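Search posts, people, tags
Search
Clear

Thread time! Two weeks into collecting demos for the trash task and I have so much to say about it.

Quick version for new folks: we're teaching a two-armed robot to tidy up around a small trash bin. Somebody drives the arms through the job by hand, the system records everything, and the model learns from the recordings. The driving is my part and I love it.

Count as of tonight: 492 keepers out of 1698 attempts. I know how that sounds! But I'm picky on purpose. If I fumble a grab three times and then get it, the model will happily learn to fumble three times.

Bags are the hardest thing I've ever tried to collect. A block is a block from every side. A thin plastic bag folds, slides, sticks to the finger you wanted it to let go of, and never sits the same way twice (which is exactly why we need so many of them).
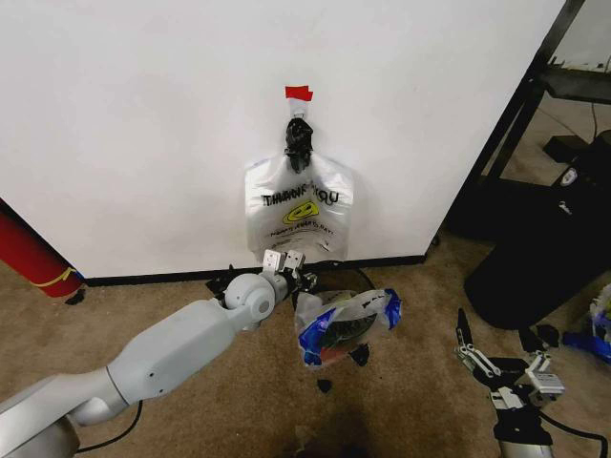
My early episodes were way too neat. Same start pose, same speed, same approach from the left every single time. The first model we trained on them did fine until I moved the bin a hand's width, and then it reached very confidently for the spot where the bin used to be.

So now I change something before every take. Bin position, which arm goes first, how crumpled the bag is, what else is lying on the carpet. It's slower - I went from 70 takes a day to a lot less - but the new model is so much calmer when things look odd.

We're calling this set Drastside, and the older, neater one is Guvus. Training on both together beats either one alone, at least on our little test. I want to run that again before I get excited. (I'm already excited.)

Small tip if you're doing this yourself: write the note right after the take. I tried doing notes at the end of the day and couldn't tell one bag grab from another. Now I type one line, like "right arm, slow, bag slipped once," and go again.

Other tip: take breaks! My driving gets jerky after an hour and you can see it in the arm paths. A short walk fixes it better than coffee does.

Next up is tying the bag closed with both arms. I have landed it twice and yelled both times. If you've collected two-handed knot data, please tell me how you set up your starts - I'm all ears.

Contact | © Chisholm | Back to top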